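From the Lahlou Papers: The General Who Would Not Get Up

January 23, 2023

Members who came to the last talk will remember that we ran out of time just as General Lahlou was running out of money. Several of you wrote in to ask how it ended. It ended badly, though with excellent stationery.

For anyone new to the list, a short recap. Anselm Lahlou was president of the republic of Zerville twice, the first time by election and the second time by standing in the hallway of the assembly until people stopped arguing. He had been a cavalry officer, and by most accounts a good one as long as the ground was flat. He founded the party that his friends called the Party of Order and that everybody else called the Cousins. It governed for most of the following 18 years, under him or under someone who had married into him.

The papers came to us in 6 boxes from a great-niece in Iltow, who wanted the closet back. Ghizlane Bennani has been cataloging them since August and has now reached the end of box four. She reports 186 letters so far, of which a large share are about horses and almost none are about the constitution. There are two drafts of the resignation speech. In the first he forgives his enemies. In the second he lists them.

What interests us this month is the winter of the Wuvley crisis, when the river province stopped sending its taxes and then stopped sending its delegates. The school version is that Lahlou lay gravely ill in the capital while his ministers lost the province for him. The statue in Wuvley, put up by the people who left, takes a different line and shows him running away. The letters support neither one. He was in bed, all right, but there was very little wrong with him. He had a cold for the first week. After that he seems to have noticed that no one could make him sign anything while he was lying down, and he stayed there for most of the season.

He governed from under the covers. Ministers were received in the bedroom in order of rank, and the minister of war, who was deaf in one ear, was always put on the wrong side. Meals were sent up. Decrees were sent up with the meals and came back down with gravy on them, unsigned. Driss Belkadi, who is transcribing the household accounts for us, has found payments for extra candles, a second nightcap and a writing board "of the kind used by invalids." The doctor's bill for the same months is for one visit.
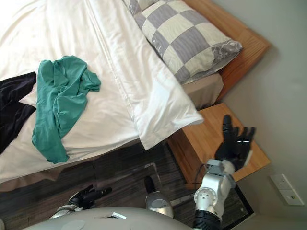
What the ministers wrote home

The best source for all this is the finance minister, a patient man who wrote to his brother most evenings and complained in good clear handwriting. He describes a cabinet meeting at which the general appeared to be asleep until the question of his pension came up. He describes another at which the delegates from Wuvley, who had traveled through snow to offer terms, were left on the landing until they got bored and went home to start a country. "I do not say he planned it," the brother is told. "I say he was warm and they were not."

Ashraf Gaber thinks we are being unkind. His view, which he will defend at the spring meeting, is that Lahlou had no army worth sending and knew it, and that doing nothing was the cheapest policy open to him. There is something in this. The province went without a shot fired, which can't be said of anything else he had a hand in. Nouhaila Ait Ali's reply is that he had no army because he had sold the horses, and that the receipts are in box three. We expect a lively evening, and have asked for the bigger room.

The stationery

To return to it, as promised. When he was finally voted out, the general owed money to a tailor, a saddler and two of his own ministers. The last thing he ordered on the public account was a quantity of cream writing paper headed "From the Office of the President," and he used it for the rest of his life. Most of what we have in box four is written on it, including a long quarrel over a fence.

Ksawery Zalewska has scanned the finance minister's letters and can send copies to any member who asks. The originals are brittle and will stay where they are. Box five is next. Ghizlane has looked under the lid and says it is mostly horses.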